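How does a robot learn to pick things up?

When you were a baby, you dropped many spoons before you could hold one well. A robot at the Rirnbridge lab also needs practice. Its name is Ene, and it has one arm.

Paula Grecu and her team wanted to know which kind of practice is better. In the first kind, Ene always trained with the same block in the same place. In the second kind, the team changed the objects and moved them after every try. A person guided the arm, and the computer saved what the camera near the hand saw and how the arm moved. The team saved 2754 tries in this way.

Then came the test. Ene got objects that it did not know, and it had 31 chances with each kind of practice. After the first kind, it picked up the object only 8 times. After the second kind, it did so 30 times!

Why is there such a big difference? The team thinks that with only one block, the robot learns the place on the table by heart. With many objects, it must look at the shape and decide where to close its fingers. A round thing and a long thin thing need different grips.

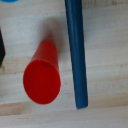
Zamfira Dumitrescu asked whether the robot would still do well on a table of another color. Paula answered that they have not tried it yet. The next tests begin in October, with a dark table and a lamp that can be moved.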